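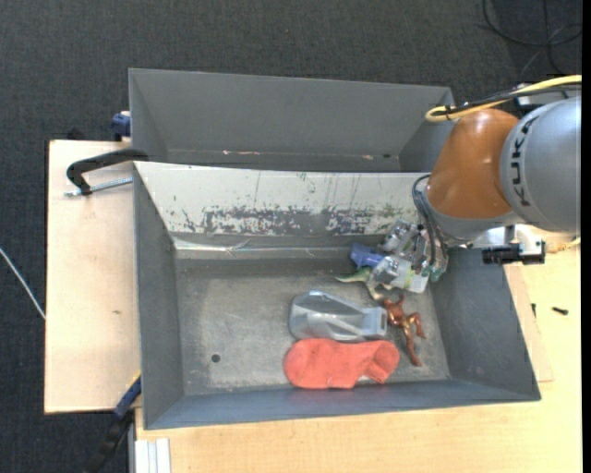

Can socks and small toys share one bin?

They can, as long as everything lies in a single layer and the soft things are kept flat. A crumpled sock hides anything smaller than itself.

4. Setting up and filling the Ureo bins

4.1 Placing the bins

1. Stand the table on a level floor. Carpet is fine if the legs do not rock.
2. Put the front bin on the table with its sloped walls facing up and all four corners supported.
3. Place the second bin behind it. It may stand a little higher than the front one.
4. Run cables along the outside of the bins – never across the floor of a bin.
5. Clamp any board next to the bins to the table.

Note: The two bins are interchangeable. Rarnell supplies them without labels.

4.2 Before the first fill

1. Wipe the floor of the bin with a dry cloth. Dust gathers along the foot of the slopes.
2. Check the small hole in the floor. Push out lint with a blunt stick.
3. Run a hand along the inner walls and feel for raised edges.

Scuffs and stains on the inner walls do not affect use. Do not sand them.

CAUTION: Do not use solvent cleaners on painted surfaces. Use Endodine cleaning fluid, 10 ml to 1000 ml of water, and let the bin dry before refilling.

4.3 Filling

1. Lay cloth items down first, near the front wall.
2. Add long or molded pieces next, lying on their sides.
3. Put figures with arms and legs where they will not hook into the cloth.
4. Place the smallest toys last.
5. Leave part of the floor clear so that pieces can be spread out.

Do not load more than 100 pieces in one bin, whatever their size. If pieces slide back down the slope, the bin is too full.
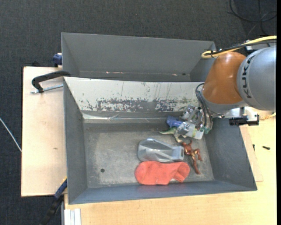

One user in Zamani wrote to us that small toys kept ending up in the corners, and that tipping the bin only made it worse. She now lifts the corner pieces out by hand, moves them to the middle, and only then sorts the rest.

4.4 Emptying

1. Clear the corners first.
2. Take out hard pieces one at a time.
3. Lift cloth items straight up and shake them over the bin. Small parts can be caught in the folds.
4. Move finished pieces to the second bin, or to a box if the second bin is in use.
5. Check the hole in the floor again.

CAUTION: Do not drag a loaded bin across the table. Empty it first, then lift it with both hands under the rim.

Replacement bins are ordered under part number 456.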